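Subject: Re: [tascombe-stitch] Lining the drawstring bag: seam allowance at the channel
From: Nele Engelhardt
Date: Friday, September 8, 2023
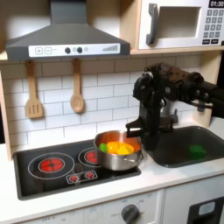
1. The quoted message

Yurani Mamani wrote:

> I have cut the lined drawstring bag from the July pattern sheet, size
> medium, and the lining comes out longer than the outer. I followed the
> cutting list as printed. With the side seams pressed and the lining
> dropped inside the outer, there is a fold of spare cloth at the bottom
> corners and the channel will not lie flat.
>
> I am using a plain cotton outer and a lighter cotton lining, both
> washed before cutting. The cord is the 4 mm braid from Hometow. Is the
> lining piece meant to be trimmed, or have I misread the allowance at
> the top edge?
>
> Second question, the sheet says to leave the channel open at both
> sides. Does that mean through the lining as well?
>
> Yurani

2. The lining length

You have not misread it. The cutting list on the July sheet is wrong for the medium size. The small and large are correct. The lining was drafted from the outer before the channel fold was taken off, so it carries a fold allowance that it does not need.

The outer turns down at the top to form the channel and the lining stops underneath that fold. The lining should therefore be shorter than the outer by the full depth of the turn-down, less one seam allowance where the raw edge tucks in. On the medium that comes to 30 mm. Trim it from the top edge of the lining and leave the bottom alone. If you trim the bottom you lose the boxed corners and have to mark them again.

If the bag is already joined, unpick the channel stitching only. The side seams can stay. Pull the lining up through the top, mark the new line with chalk all the way round, and cut one layer at a time. Cutting both layers together lets the lighter cloth creep and you end up with a slope.

Then check the width. A lining sewn at the same allowance as the outer will always be slightly too big once it is inside, whatever its length. I take the lining side seams in by a further 2 mm each and run that down to nothing over the last bit before the corner. It is not on the sheet. I have asked for it to be added.

3. The side openings

The channel openings go through the outer only. The lining side seams are sewn all the way to the top. If you leave gaps in the lining the cord will find its way between the layers, and the bag will jam the first time it is pulled shut with anything heavy in it.

Order of work for the top edge:

Press the outer side seams open and stitch the allowances down on each side of the gap, in a long narrow U. Go back and forth twice at the base of the U, where the strain falls.

Press the raw top edge of the outer under by 10 mm, then turn the channel down over the lining and pin from the side seams towards the middle.

Stitch the lower line of the channel from the outside. Use a size 80 needle with ordinary cotton. If you are going through four layers at the seam and the machine labours, turn the wheel by hand for those stitches.

Stitch the upper line last, close to the fold. It is optional on the small bag.

4. Cord

The 4 mm braid is fine for the medium. You need two lengths of 900 mm, one threaded from each side so that the ends come out opposite one another. The Sternico cord that some of you bought for the large bag is stiffer and has a waxed finish. It holds a knot well but drags in a cotton channel. If you want to use it, make the channel 4 mm deeper and take the difference off the lining as well.

Seal or whip the ends before threading. A safety pin pushed through a raw braid end pulls the core out and you lose a short length every time.

5. Corrected figures, medium only

Outer, cut two: 360 mm wide, 450 mm high
Lining, cut two: 360 mm wide, 420 mm high
Side opening, outer: starts 40 mm below the raw top edge, 25 mm long
Boxed corner, both layers: 50 mm square
Seam allowance: 10 mm throughout, lining sides 12 mm as described in section 2

A corrected sheet will go in the files area under the same name with "rev 2" after it. Please delete the old one if you have saved it. The printed copies handed out at Steinbach have the same error, and I only have addresses for 14 of the people who took one, so pass this on if you know anyone else who was there.

I have not checked the metric to inch conversions on the second page. Use the metric column until I have.

Nele

--
tascombe-stitch mailing list
To leave the list, send a blank message with "unsubscribe" as the subject.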